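Kedeck Hand-Eye Tools
README, release branch

Kedeck is a set of command-line tools for aligning, checking and exporting recordings from a two-handed robot with a head camera and one camera per wrist. It does not control the robot. The controller is a separate package, Flikmont, and the only thing shared between them is the message format.

Contents of the sample set

The sample set ships with the tools so that you can test an install without hardware. It holds 296 episodes of kitchen work, recorded at our Ulloa site in March. Each episode is a folder with three video streams, one joint log per arm, one joint log per hand, and a short task label in plain text.

Streams

wrist_left and wrist_right look along the hand toward the fingertips. When the palm is turned up, most of the image is ceiling, and bright light panels can wash out a good part of it. The exposure is locked per episode, so the washed-out region stays washed out. The self mask tool has to separate white finger shells from a pale background in these views -- the dark fingertip pads and the black ribbed cover at the base of the thumb are the most reliable anchors.

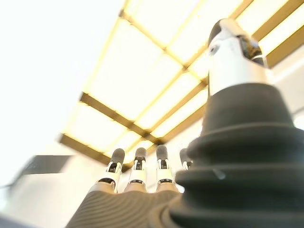
Install

Unpack the archive, create a clean Python environment, and run the setup script from the top folder. The script builds the decoder and downloads nothing. If the build stops on a missing header, install the video development package for your system and run it again. A GPU is optional. Without one, kd-mask falls back to the CPU and prints a warning once.

Commands

kd-sync: resamples all logs to the head camera clock. Default tolerance is 100 ms. Gaps longer than that are marked, not filled.
kd-mask: writes a per-pixel mask of the robot's own hands and arms.
kd-contact: proposes contact intervals from finger joint error. Needs synced logs.
kd-export: writes Birnari shards, 3000 frames per shard unless you pass --shard-len.

Notes on contact labels

kd-contact was tuned on handles and rims. Dishwasher episodes are the hardest group in the set. In the head view, one hand may be holding the open door at its edge while the other is low down near the base of the machine, and brushed steel shows up on the door and again in the sink. Masks drawn from color alone leak into the metal. Use the joint-based prior (--prior joints), which projects the arm model into the head camera first and lets the image refine the outline. 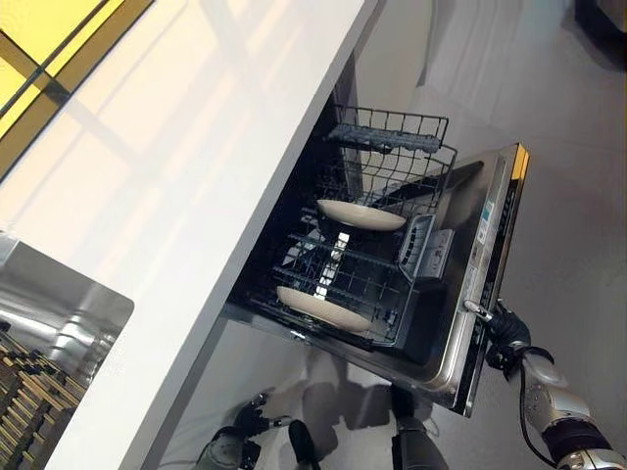 Can I run kd-contact on the head view alone?

It needs the finger joint logs as well; the video is only used to narrow the start and end of each interval, and the command exits with code 2 if a hand log is missing.

Known issues

kd-sync drops the last frame of an episode when the wrist stream ends before the head stream. Tracked as issue 1293.
kd-mask can assign a forearm to the wrong side when both arms enter from the bottom of the head image. Passing --prior joints fixes most cases.
Task labels are free text and have not been normalized. Expect both "open dishwasher" and "dishwasher, open".
Shards written before the current release have no mask channel and must be exported again.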